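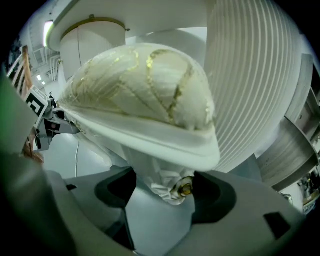
Arach to Open Shemweta Store for Used Cushions, Hats and Household Fabric Goods

Wodach line puts cleaned and repaired cream and gold pieces back on sale

FOR RELEASE IN MAY

Summary: Arach, a reseller of used household and dress goods, will open its second store in Shemweta this month. The store will carry the company's Wodach line of cleaned and repaired fabric items, including cushions, hats, table covers and curtains. The opening stock is 1,389 pieces.

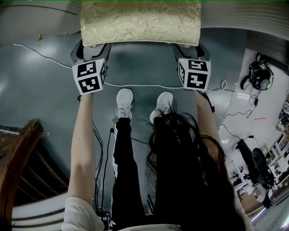 SHEMWETA, May – Arach said today that its new store in the old Sakico building will open to the public at 10 a.m. on the last weekend of the month. The store has two sales rooms on the ground floor and a sorting and repair room at the back. Customers can drop off items at the side door on any day the store is open.

The first goods on the shelves will come from Wodach, the line Arach started two years ago for pieces in white, cream and gold. These colors are hard to sell used. Small marks show, and many charity shops turn them away. Arach takes them in, sorts them by fabric, cleans them and replaces missing trim where it can be matched.

The opening stock includes cream upholstered cushions with a leaf and vine pattern in the same color as the cover. The cushions are rectangular, have soft rounded edges and show a slight satin sheen. They are priced from $16 each. Covers without a filling are sold separately.

The hat section is new for Arach. It was added after customers at the first store kept asking for dress hats for weddings, church and stage use. Among the pieces is a cream-white fabric hat with a domed crown, a wide upturned brim and lines of gold glitter or sequin trim running over the crown in a leaf-like pattern. Hats start at $24. Trim on used hats is often uneven, with thick bright lines in one place and thin ones in another, and Arach leaves it that way unless it is coming loose.

Every piece is checked by hand before it gets a price tag. Staff look at seams, lower edges and corners on cushions, and at the brim and lining on hats. Buttons and beads are pulled lightly to test the thread. Items that fail go back to the repair table or are cut up for patches. Cushions with damaged filling are not sold, but their covers may be.

The tags list the fabric where it is known, any repair that was made, and how to wash the item. If the fabric is not known, the tag says so. Most of the glitter and sequin pieces carry a "spot clean only" note.

What the store will accept

Cushions and cushion covers in any size, as long as the cover has no tears longer than a hand. Hats with or without trim. Curtains, table covers, runners and napkins. Lengths of unused fabric of a yard or more. Loose buttons, beads and ribbon in a bag or jar.

The store cannot take mattresses, bed pillows, rugs, or anything that has been stored with mothballs. Wool items must be washed before drop-off.

People who bring in goods can choose between cash and store credit. Credit is paid at a higher rate and can be used in either Arach store. It does not expire. Pieces that do not sell within 50 days are marked down once and then moved to the bargain table near the front door.

Repairs

The repair room will also take work from the public. Services at opening are limited to replacing buttons, closing cushion seams, resewing brim edges and shortening curtains. Zipper work will be added later in the summer. Prices are posted at the counter, and work is paid for at pickup.

Parking is behind the building. The front entrance has one low step, and the side door is level with the parking lot. Bags and carts are allowed in both sales rooms.

About Arach

Arach buys, repairs and sells used fabric goods for the home and for dress. Its first store sells furniture covers, bedding and clothing as well as the Wodach line. The Shemweta location will sell fabric household goods and hats only.

Media contact: Arach Press Desk, Sakico Building, Shemweta. Store photos and a price list are available on request.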